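Prornidthorpe compara dos pinzas y publica también los fallos

Didesstead, mayo — Prornidthorpe ha enfrentado su pinza Caro con la Skjelbred, su modelo anterior, en 3251 intentos de agarre. Caro falló 27; la veterana, 300, casi todos con piezas blandas, que siempre le cayeron mal.

«Marketing pidió redondear. Le dijimos que 27 ya era bastante redondo», explica Nneka Akpan, responsable de ensayos.
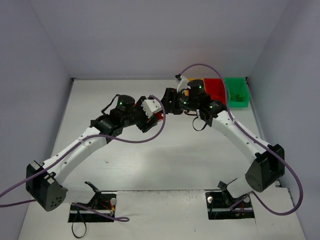

Los ensayos con dos brazos siguen en marcha y la tabla completa, fallos incluidos, se publicará el jueves. Caro no tiene precio todavía; opiniones sobre el precio, muchas.

Contacto de prensa: Sibel Yazıcı, extensión 1641.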